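Ribbed wooden cup

A ribbed wooden cup is a drinking or storage vessel whose outer wall is shaped into a stack of raised rings. It is sold mostly as kitchenware and is often paired with a wooden spoon or small paddle. Claims made for the type, especially about its age and its effect on flavor, are poorly supported.

Form and use

The rings are usually cut on a lathe from a single block, though cheaper versions are glued up from separate hoops. Sellers say the ribs improve grip and keep the hand away from hot liquid. Any carved ridge will help the grip a little. The second claim is harder to accept, as plain wood of the same thickness already carries heat slowly.

Many owners never drink from the cup and keep it on the counter as a holder for utensils. A long-handled spoon can tip a light cup over, a problem that catalogs seldom mention.

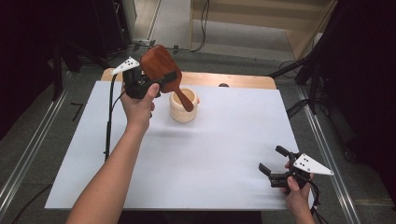

A cream-colored cup with stacked, ribbed rings and a reddish-brown wooden spoon, its handle angled toward the opening.

Claimed origins

The retailer Berker has described the ribbed cup as a design 3000 years old. No source is given, and wood that thin rarely survives so long in the ground. The workshop Kermani makes a more modest claim of 300 years, based on an undated cup in the town collection at Plitgate. That cup has 11 rings and may have been a measure for grain – the label does not say.

Care

Makers advise washing by hand and drying upside down. Sinov, which sells a finishing oil, recommends 4 coats before first use and another each February. The yearly schedule appears only in the company's own leaflets. Most general guides suggest oiling when the surface looks dull, and some advise against oil altogether on cups used for hot drinks.

See also: Treen; Wooden spoon; Woodturning

Last edited 30 Jan 2023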